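Meet Fellinow, the Practice House for Robot Hands

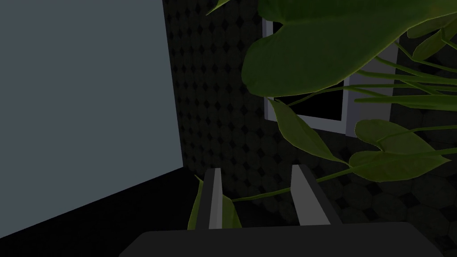 Before a robot can help out in a real house, it needs a lot of practice. You did too! Think about how many times you dropped your spoon when you were a baby. Robots drop things, bump things and miss things, and they have to try over and over before they get good.

But who wants a beginner robot bumping around the living room? That's the problem Fellinow is made to solve. Fellinow is a computer program that schools and robot clubs can use. It's full of pretend rooms with pretend furniture and pretend plants, and a pretend robot gets to practice in all of them. If it knocks over a vase, you press a button and the vase is back. No broom needed!

The word for this kind of pretend world is a simulation (sim-yoo-LAY-shun). A video game is a kind of simulation too. The big difference is that in Fellinow the computer works very hard on what happens when two things touch. How far does it slide? Does it tip? Does it slip out of the robot's fingers?

What is a gripper?

A gripper is a robot's hand. Many grippers, like the one in Fellinow, have just two fingers and no thumb at all. The fingers are straight and stiff, and they slide toward each other to pinch things.

Try it yourself. Hold your pointer fingers straight up, side by side, with a gap between them. Now pick up a pencil using only those two fingers and no bending. Then try a grape. Then try a sock! The sock is my favorite because it flops all over the place.

Why are plants so tricky?

One set of lessons in Fellinow is called Green Corner, and it's all about houseplants. A box has flat sides and sits still, so a robot can learn boxes pretty quickly. A plant has leaves that hide other leaves, and thin stems that run every which way. A robot that wants one leaf has to work out which one is in front, and then get its fingers there without squashing the others.

Rooms make it harder. Walls and floors can have busy patterns, and a robot looking through a camera sees all those little shapes at once. Some rooms are dim as well, so a dark leaf against a dark wall is hard to pick out. You can do that without even thinking about it, which makes your eyes and brain pretty amazing.

There are 200 rooms in the school version, and 13 of them belong to Green Corner. We tried three. In the easiest one we only had to bring the open gripper close to a leaf and stop. Our robot went sailing right past it on the first try. By the end of the afternoon it could stop where we wanted most of the time (and we had all gotten a lot better at steering).

Who made it?

Fellinow comes from a small company called Brillus. Kornél Sipos, who builds the rooms, grew up with a windowsill full of plants, and he told us that leaves take him longer than anything else. A chair might take him a morning. One good leafy plant can take him a week, since every leaf has its own shape and its own way of hanging.

What's good and what could be better

We loved the reset button. We loved that you can slow everything down and watch the fingers move bit by bit. The steering keys are hard to remember, though, and younger kids will want a grown-up or an older brother or sister nearby for the first lesson. The program also needs a fairly strong computer. On our old laptop the leaves moved in jerks.

Words to know

Simulation: a pretend world made by a computer.
Gripper: a robot's hand, used for holding things.
Stem: the part of a plant that holds up the leaves.
Reset: to put everything back the way it was at the start.

Something to try at home

Ask a friend to close their eyes and hold out two straight fingers. You are the programmer! Use only the words left, right, up, down, open and close, and guide your friend's fingers to a crumpled piece of paper on the table. Then swap places and see how it feels to be the robot.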